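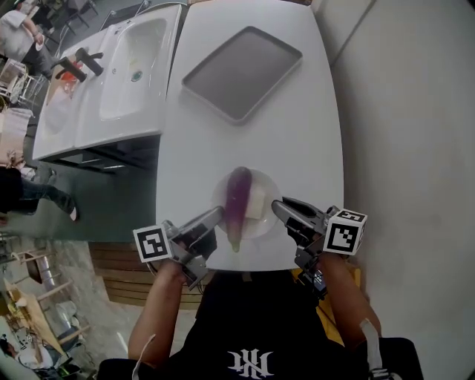

Aubergine and tofu on the plate, tray at the far end of the table.

Melel Hostel, Juvumville
Pre-season walk-round, checklist with my comments
Date: 2024-02-22
Done by: Hermenegildo Ibarra
Copy to: Yareli Xolalpa (owner), front desk folder

Marks used: OK / FIX (before we open in April) / WATCH (fine for now, look again next time) / N/A

Same sheet as last year with a few lines added at the end. I started at the street door and worked upwards, so the order is the order I walked it and not the order of importance. Yareli, the ones I'd like your answer on are marked with your initials. Everything else I can just get on with.

1. STREET DOOR AND ENTRANCE

1.1 Door opens fully and closes on its own: FIX
It closes all right, it closes like it's angry with you. The closer on top wants slackening off a bit. I had a go with the screwdriver and made it worse, so now it closes angrily and then bounces. Beyene are coming for the fire doors anyway and can do this one on the same visit.

1.2 Opens from inside without a key: OK
Tried it with the lights off too, and the turn handle is easy enough to find.

1.3 Keypad code changed since last season: FIX
Still last summer's code! Let's change it the day before the first guests come and put the new one in the Ollia booking messages at the same time, or we'll have people on the step ringing me at midnight again.

1.4 Mat flat, no curled corners: WATCH
One corner is thinking about it.

1.5 Outside light: OK
New bulb, nice and bright, and the number on the wall can be read from across the road now.

2. RECEPTION

2.1 Emergency numbers on display: OK
I took down the old sheet with the dentist who retired.

2.2 Evacuation list can be printed quickly: OK
Did a test from Ollia and it came out with room and bed for every booking. Obviously it was nearly blank, it being February, but the layout works. Please could whoever is on evenings print it at the end of the shift and clip it by the door. We were good at that until last August and then we weren't.

2.3 First aid box complete and in date: FIX
Plasters gone, all the sizes people want. Eye wash out of date. Burn gel fine, triangular bandages fine (I don't think anyone has ever opened those). I'll buy the bits this week.

2.4 Luggage store tidy, way through clear: OK
Much better since the shelves went up. There's a green rucksack at the back with no tag on it and if it's still there when we open I'm putting it in lost property.

2.5 Cables under the desk: WATCH
Two extension leads, and one of them plugged into the other. I've separated them. It'll last until someone wants to charge a phone from the chair side, and then we'll be back where we were. A proper double socket would sort it. (YX, yes or no?)

3. STAIRS AND CORRIDORS

3.1 Handrail firm all the way up: FIX
Loose between the first and second floors, the bracket nearest the window. You can feel it shift if you lean, and people with big bags do lean.

3.2 Rail height: OK
Measured at 900 mm on the stairs, same as last time, I only wrote it down because the insurance form asks.

3.3 Stair edges: WATCH
The black strip is wearing on the bottom steps. Not peeling yet.

3.4 Corridors clear: FIX
Spare mattresses leaning on the wall outside Room 5. I know, I know, I put them there. They're going down to the cellar as soon as I can get a second pair of arms.

3.5 Emergency lighting: OK
Ran the test with the switch key and walked both floors while it was on. All came on and all stayed on for the length of the test. Written up in the log book.

3.6 Exit signs: OK
The one by the showers has been wiped, it had gone very yellow and I'd assumed that was just its colour.

4. FIRE

4.1 Alarm panel showing normal: OK

4.2 Weekly test recorded: WATCH
There's a hole in the book over the winter, with the place shut. I'd sooner we kept it up through the closed months, it takes a couple of minutes and I'm in most weeks to run the taps as it is. Happy to take that on.

4.3 Call points not blocked: OK
The coat hooks have been moved along, so that one's finally sorted!

4.4 Extinguishers in place, pins in, gauge in the green: OK
All 13 of them, and the tags are good until after the season starts. Beyene have us down for the service. The one on the top landing had been used as a doorstop again by the look of where I found it, so it's back on its bracket.

4.5 Fire doors close into the frame: FIX
Room 2 and Room 7 don't. Room 2 is swollen at the top and Room 7 just sort of stops and rests there, needs a shove. Both on Beyene's list.

4.6 Evacuation plan in every room: FIX
Missing in Room 4 (the frame is there, no plan in it). Room 6 has the plan for Room 3, which would be an exciting walk in the dark. I'll reprint the lot and check each one against the door number when I hang them.

4.7 Meeting point sign: OK
Across the road by the wall. I cut the ivy back.

5. DORMS AND PRIVATE ROOMS

5.1 Bunks bolted and steady: FIX
We've 34 beds in the house counting the private rooms, and I shook every bunk. Most are solid. In Room 3 the one by the radiator rocks, and in Room 7 there's a bolt missing from the ladder on the left as you go in. I've turned that mattress over and put a note on it so it doesn't get made up by mistake.

5.2 Top bunk guard rails: OK

5.3 Window restrictors: WATCH
All present. Room 5's is stiff enough that someone is going to force it one hot night. A drop of oil, I'll do it.

5.4 Sockets and reading lights: FIX
Cracked faceplate in Room 1, low down behind the lockers. I've taped it over and turned off that circuit at the board. It needs an electrician, please don't let me near it.

5.5 Lockers: WATCH
Doors all open and close. The hinges in Room 6 are noisy, which isn't safety, but I'm writing it down for the sake of whoever sleeps beside them.

5.6 Mattress check, seams and underneath: OK
Torch and an old bank card along every seam, and not a thing found. Very pleased with that. It took the whole afternoon and my back would like it noted.

6. SHOWERS AND WATER

6.1 Taps run through during closure: OK
Dates are on the sheet inside the boiler cupboard.

6.2 Shower heads descaled: FIX
First floor done, second floor still to do. They're soaking in buckets as I write this up.

6.3 Hot water temperature: OK
Checked at the nearest and the furthest tap and wrote both on the boiler sheet.

6.4 Floor drains: WATCH
Second floor, middle cubicle, slow. I pulled out what I could reach and I'll spare you the rest.

6.5 Water meter reading: 1,234
Took it last thing at night and again in the morning with everything off, and it hadn't moved. So whatever that high bill was, I don't think it's a leak on our side.

7. GUEST KITCHEN

7.1 Gas hob, flame failure working: OK

7.2 Fire blanket reachable: OK
Moved last year from over the hob to beside the door and I still think that was right.

7.3 Fridge temperature: WATCH
Big fridge is good. The small one hovers, depends how full it is. Thermometer left inside, let's see what it says after a few days.

7.4 Knives and boards: FIX
The boards are scored to bits and I'm binning them. Could we get the coloured ones this time? Guests do use them properly if there's a little sign, and we do get a lot of vegetarians asking.

7.5 Bins with lids: OK

7.6 Extractor filter: FIX
Greasy. Going through the dishwasher on the hot programme, twice probably.

8. ROOF TERRACE

8.1 Parapet and railings: OK
Pushed along the whole length.

8.2 Door sill: WATCH
Still a trip. The yellow tape lifts every time it rains and I put it back every time it dries. A painted line would hold up better. (YX, any objection to yellow?)

8.3 Closing time sign: FIX
Blew away in the January storm along with one of the chairs. I found the chair.

9. NEW LINES THIS YEAR

9.1 Carbon monoxide alarm in boiler cupboard: OK
Pressed the button, nearly went deaf.

9.2 Charging of scooters and e-bikes: FIX (YX)
We don't have a rule and we need one before April. My suggestion is not in the rooms and not on the stairs, ground floor store only, and only while reception is open. If you agree I'll word it for the house rules and add it to the Ollia confirmation.

9.3 Night staff know where the stopcock is: FIX
It's behind the panel left of the washing machine. I'll show each person when they start and get them to turn it themselves.

Next walk-round: once Beyene have been, the FIX lines only. I'll bring this same sheet and cross things off in red.

Signed: H. Ibarra
Seen by owner: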